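FOR IMMEDIATE RELEASE

Skurnberg Textile Recycling Program Opens to Households on the North Side

SKURNBERG, Jul 29, 2026 – Fuvard, the regional operator of clothing and household textile collection, today announced that its Skurnberg recycling program is open to all households north of the river. Residents may now bring worn clothing, bed linens, curtains and towels to any of 23 collection points, at no charge and without an appointment.

18 shares | 2 comments

The expansion follows a trial period in the Stolunora district, where residents were invited to bring in textiles that were too worn to donate. Fuvard will apply the same rules across the new service area. Items should be clean, dry and placed in a tied bag. Shoes are accepted if they are fastened together as a pair. Carpets, pillows and items stained with oil or paint cannot be accepted and should continue to go out with regular household waste.

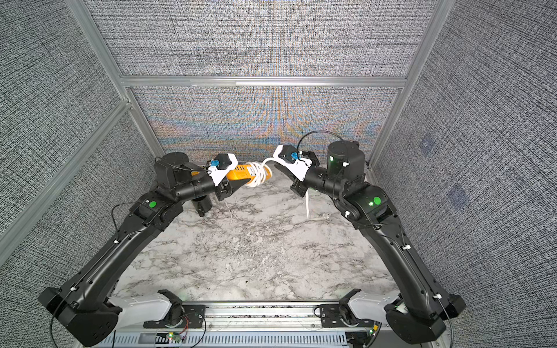

Two arms over a marble-patterned tabletop, with gray woven fabric on the surrounding walls.

Material received through the program is divided by condition. Clothing that can be worn again is passed to resale partners within the region. Cotton and wool that can no longer be worn are sent to Özkan, a fiber processor that has worked with Fuvard for four years and that returns the material to use as yarn, felt and padding. Mixed fabrics are held separately until a suitable buyer is found. Fuvard will publish the share of material sent to each of these uses once a year, beginning with the first full year of the expanded service.

"Most households have a bag of old sheets and towels at the back of a closet, and until now the choice was to keep it or throw it away," Fuvard said in a statement. "We want residents on the north side to have the same service that Stolunora has had, on the same terms."

Under the agreement with the municipality, Fuvard will empty each collection point at least twice a week and will respond to reports of a full container by the end of the next working day. The containers are placed at grocery stores, schools and the two branch libraries. Some 2000 printed guides in large type will be available at the library desks, and a copy will be mailed on request.

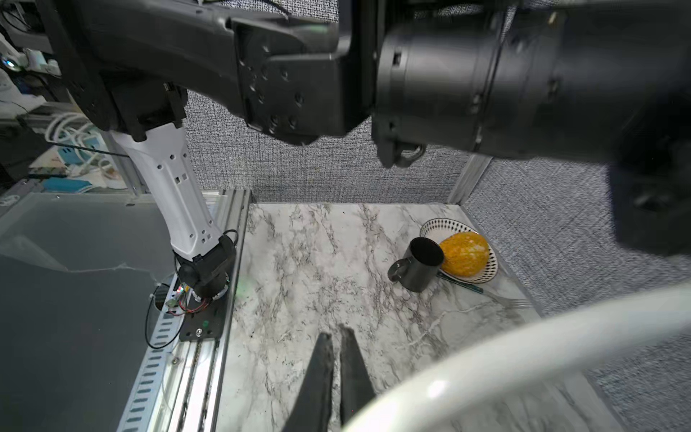 Black gripper fingers and part of an arm, with a pale curved shape in the foreground.

Apartment buildings with 35 or more units may apply for a shared container on the property. Applications are made by the building owner or manager, and a level, covered space near the entrance is required. Fuvard will supply the container and signs for the building. Smaller buildings may apply jointly with a neighboring property – both owners must sign the form.

The service does not replace existing charity collections, which will continue on their current schedules. Residents with clothing in good condition are encouraged to offer it to those collections first.

About Fuvard

Fuvard collects, sorts and markets used textiles on behalf of municipalities and private property owners. Its main office is in Skurnberg. Inquiries from the press and from building managers may be directed to the Fuvard information desk during regular office hours.

18 shares | Leave a comment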